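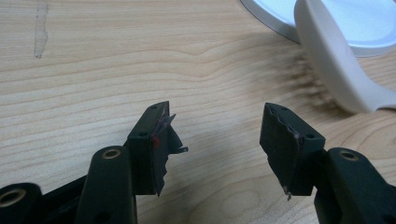

Can You Really Tell a Tree's Age from a Table?

Somebody has probably told you that you can count the lines on a wooden table and find out how old the tree was. It sounds great. It is also mostly wrong, and you can check why for yourself.

Where the lines come from

A tree trunk gets fatter every year. In places with a warm season and a cold season, it grows quickly in spring and slowly later on. The spring wood is usually paler. The later wood is usually darker and harder. One pale band plus one dark band makes one ring.

If you look at a stump, you see those rings as circles inside circles. Most tabletops aren't cut that way. The boards are sawn along the length of the trunk, so the saw slices down through the rings. What you get is long lines, and that pattern is called grain. On a pale tabletop it can look like tan and brown ripples that bend as they go across.

So why can't you count them?

Try this with a carrot. Cut it across and you see a round core with a ring outside it. Now cut another one the long way (ask a grown-up to do the knife part). The same core shows up as a long stripe. It is the same carrot, but now there is a stripe on each side where the edge of the core was. If you counted both of them, you would be counting one thing twice.

A board can fool you in the same way. One ring may dip in and out of the surface and show up in more than one place. Plenty of other rings won't show up at all, as they were in the part of the trunk that went into some other board.

Tarun Rajput makes furniture in the town of Kurian, and visitors like to tell him the age of his tables. One boy said a bench was 170 years old. Tarun asked him how he knew, and the boy said he had counted. "You counted lines on three different boards," Tarun told him. "They might be from three different trees."

What about a stump?

A stump is much better, but don't believe everything you hear about that either. In a very bad year a tree can make a ring so thin you'd miss it, or skip part of one. In an odd year, with a long dry spell in the middle, it can make 2 rings. And some trees in hot, rainy places grow all year and make no clear rings at all.

People who study rings for a living know this. They compare lots of trees from the same area and look for matching patterns of wide and narrow rings. One tree on its own might give a wrong answer. When 16 trees agree, it is a lot harder to argue.

"Wide rings mean a rainy year"

Maybe! Water often helps a tree grow. But so does light. If a big neighbor falls down in a storm, the smaller tree next to it suddenly gets more sun, and its rings may get wider with no extra rain. Insects can make rings narrow by eating the leaves. When someone gives you a single reason for a wide ring, ask what else it could be.

Check your own table

Some "wood" isn't wood all the way through. It can be a thin sheet glued on top of something cheaper, or even a printed picture of wood. Look at the edge of the top. In a solid board, the lines on the surface should carry on into the edge somehow. Then search for two knots that match exactly. Real trees don't repeat themselves like wallpaper, but printed patterns do. Thin sheets cut one after another from the same log can look very alike too, so matching knots are a clue and you still need to check the edge.

Words to know

Grain — the pattern of lines on a piece of cut wood.
Knot — the spot where a branch joined the trunk.
Veneer — a thin sheet of real wood glued onto something else.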